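Erdale Cable Handling Project
Progress report to Nuvberg, second period
Prepared by Tormod Fagerlund, project lead
13 Feb 2018

Where we are

The two-arm cell is built, wired and running at our Erdale workshop. The job is the one set out in the funding agreement: pick up a bundle of wires from the bench, hold it with one arm while the other ties it with a cable, and lay it in the duct. We planned to finish bench trials this period and start on the panel. The bench trials are not finished, because of a fault on the right arm that cost us most of the period.

The fault

During an unattended run the right gripper opened while it was holding a bundle under tension. The left arm kept pulling. The bundle came free, swung across the bench and caught on the left wrist, and the left arm carried on to its next position with the wires wrapped around it. Two connectors were torn off and the cable to the left wrist camera was damaged. No one was inside the fence and no one was hurt.

The cell should have stopped. It has a rule that if either gripper reports an unexpected opening, both arms hold still. The right gripper did report it, but the message reached the controller after the left arm had started its next move, and the rule was only checked between moves. That was our mistake in the programming. It had been there since August and did not show up in earlier trials because we had never lost grip part way through a pull.

Why the gripper opened

We ran 100 grip and pull cycles on the right arm alone to find the cause. The gripper let go in 13 of them. All 13 were with the wrist turned past the halfway mark. The supply lead to the gripper was clamped too tightly behind the last joint, and at that angle it was pulled hard enough to break contact for a moment. The gripper restarts after a power dip, and it opens its fingers when it restarts. The supplier, Solís, has confirmed this is the normal setting and can be changed.

What we have done

The lead has been replaced with a longer one and given a proper loop at the joint. The gripper now stays as it is after a restart and waits for a command. The stop rule is checked all the time, including during a move, and a loss of signal from either gripper counts as a fault. We also lowered the pulling force on both arms for anything done on the bench.

After these changes we repeated the 100 cycles and the gripper did not open once. We then cut the power to it on purpose at different points in the pull, and both arms stopped each time.

Work since the repair

Two-arm trials started again at low speed with someone at the stop button. We went back to the mixed-colour bundle with the dark cable. 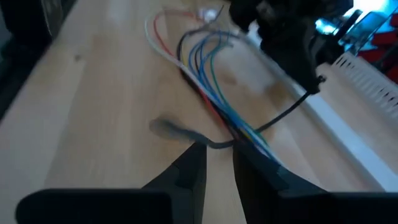 Of the 39 two-arm trials run since then, 31 were completed. Five were stopped by the new rule, and on checking the logs we found all five were false alarms from a noisy signal on the left gripper. The other three were dropped wires at the start of the pick, with nothing under tension. We would sooner have false alarms than miss a real one, so the limit stays where it is until the noise is sorted out. Padero is making up a shielded lead for us.

Effect on budget and dates

The damaged camera cable, connectors and new leads were paid for out of the contingency line, and nearly half of that line is left. Panel work will start five weeks later than planned. We are not asking for more money, but we do ask that the panel milestone be moved by the same five weeks.

Still to do

Fit the shielded lead and repeat the two-arm trials at low speed. Return to full speed once the false alarms have stopped. Update the risk assessment, which still describes the old stop rule. Unattended running stays suspended until the updated assessment has been signed, and I will send Nuvberg a copy when it has.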